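Bandsaw blade drifts left on resaw cuts
Status: Resolved
Product: Clestamik 14 in. bandsaw
Opened: Tuesday, March 29, 2022

Problem as reported
Saw bought used in January. Cuts fine in 3/4 in. pine. When resawing maple the blade wanders left, enough to ruin the board by the far end. New Cavisix blade, 1/2 in., 3 teeth per inch. Fence is square to the table. Same result with the old blade.

Step 1. Tension
The gauge on this model reads low once the spring gets tired. Asked customer to ignore it and check side deflection with the guides backed off. Blade moved close to 1/2 in. under light finger pressure. Added two full turns. Drift reduced, still there.

Step 2. Tracking
Upper wheel turned by hand with the saw unplugged. Blade was riding near the front edge of the tire. Customer adjusted the tilt knob until it ran in the center and locked it. Not much change in the cut.

Step 3. Tires
Lower tire had packed sawdust on it and one shiny spot. Cleaned with 400 grit while turning the wheel by hand. Customer noted the lower brush was missing. Part no. 192, ordered from Suvance.

Step 4. Find the drift angle
Mark a straight line down a piece of scrap, parallel to the edge. Cut freehand to the line for half the length, stop the saw, hold the board where it is and copy its angle onto the table with a marker.
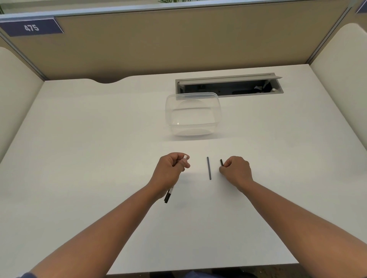 Step 5. Set the fence
Loosen the two bolts on top of the fence head, match the fence to the table mark, retighten. Customer resawed a 6 in. wide maple offcut. Thickness even end to end.

Notes
Guides reset a paper's thickness off the blade. Brush on back order, so lower tire to be wiped down by hand until it ships. Same fence head is used on the Athanasiadis saw, and the bolts are the same size.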